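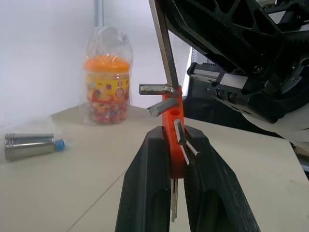 Hex keys, a candy jar and the great bench clear-out

Home | Threads | Tools & Tidying | Archive | Search

Filed under: Small Workshops, Getting Organized

Posted 2018-11-23

1/ OK so I finally started on the workbench. It has been bugging me since February, which is when we moved everything into the little room at the back and I told myself I'd sort it "next weekend." Ha.

2/ First up, the hex keys. I love a hex key holder. Mine is the bright orange plastic kind, a little upright block with a round hole near the top, and I can spot it from the door. My old one was black and I lost it for most of a winter (it was in a boot).

3/ The keys never sit neatly though! Long L-shaped one poking out the top, short ones going off diagonally, a couple more slanting out the side. It looks like a hedgehog that had a rough night. I used to fold everything back in before putting it away and I've given up. If I can grab the one I need, fine.

4/ Things I should have done years ago: tossed all the loose keys that come with flat-pack furniture. I had a coffee can full. I kept one from the Frandsen shelf because the bolts on that thing work loose every few months, and the rest are gone. 135 of them. Yes I counted, I was procrastinating.

5/ Somebody asked last time which sizes I reach for. Mostly the 4 and the 5, for bike stuff and the desk legs. The tiny ones I only touch for set screws on drawer knobs, and then I can never read the size stamped on them – so I just try them till one fits. Very scientific.

6/ Quick PSA while I'm at it, if the end of a key has gone round, stop using it. I chewed up a bolt on my bike stem with a worn key and it took me a whole evening, a rubber band and a lot of bad words to get it out. A new key is cheap. A new stem was not.

7/ Next: the candy jar. It lives on the bench and it is staying on the bench, I don't care what the tidying books say. Yellow label, orange screw-top lid, little wrapped candies in red, pink, blue and yellow. It matches the hex key holder and I didn't even plan that.

8/ I leave the jar in its clear plastic bag. Sawdust gets into EVERYTHING in there, and picking grit out of the threads of a lid is no fun. Same trick for the good sandpaper and the box of felt pads.

9/ I did think about pouring out the candy and using the jar for screws. A big clear jar with a proper screw top is really useful! But then I'd have to eat the candy first, and I'm working on that at my own pace. The pink ones are the best, the blue ones taste like toothpaste.

10/ Storage update: I bought a Sileck drawer unit, the one with 9 small drawers, and it's already full. Screws by length, washers all together, and one drawer labeled "???" that I'm not ready to talk about.

11/ The shelf over the bench is 160 cm long and I want to hang a rail under it for pliers and the small saw. Has anyone used the Harnberg rails? The hooks look kind of thin to me, but the price is good and they come in white.

12/ Still to do: the glue shelf, the extension cords, and the seven tape measures (how??). I'll add to this thread when I get to the cords, I need to be in the right mood for cords.

13/ Oh, and a few of you wanted to know about the bench top – it's just an old door with two coats of oil. Wipe it down, let it dry overnight, then put your stuff back. I skipped the overnight part once and had a ring from a paint can for years.

Back to top | Contact | © 2018 Prirora Threads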